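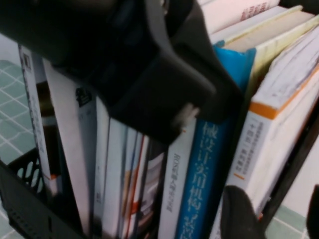
Thread zur Handbibliothek auf dem Arbeitstisch. Ziel: Fachbücher stehend lagern, Rücken nach vorn, Zugriff mit einer Hand.

Bestand laut Liste: 22 Titel, davon bleibt nur ein Teil am Platz. Der Rest geht im Juli in das Regal in Girkedcombe.

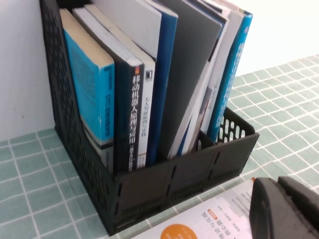 Stehsammler aus schwarzem Kunststoff, Modell Patness. Die Vorderwand ist niedrig, die Titel bleiben also weitgehend lesbar. Seitenwände gelocht, das spart Gewicht und lässt Luft durch. Wichtiger ist der Trennsteg in der Mitte: Ohne ihn kippt bei Teilbelegung die ganze Reihe. Die breite dunkelgraue Mappe lehnt trotzdem nach links, dünne Bände daneben stehen schräg. Mappen kommen künftig ganz nach außen.

Sortierung nach Thema, nicht nach Höhe. Sieht unruhig aus, verkürzt aber das Suchen.
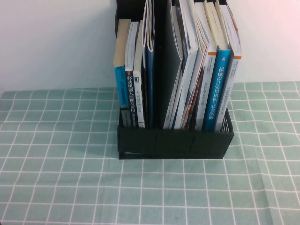 Bekach, Sonntag, 9. Juni 2019

Aktuelle Belegung links: vier Bücher. Mobile Robotik (移动机器人原理与应用, dunkelblauer Rücken), direkt daneben der weiße Band, dem Titel nach wohl autonomes Fahren. Hellblau ganz außen.

Emese Virág fragt nach der Traglast. Keine Herstellerangabe gefunden. Mein dickster Band hat 434 Seiten – bisher keine Verformung am Boden.
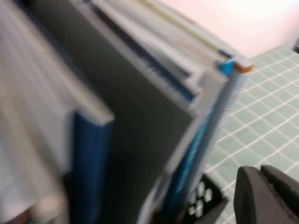
Buchoberkanten, mittig der dunkelgraue Einband.

Offen: Rückenschilder für die ganz schmalen Bände. Breite noch nicht festgelegt.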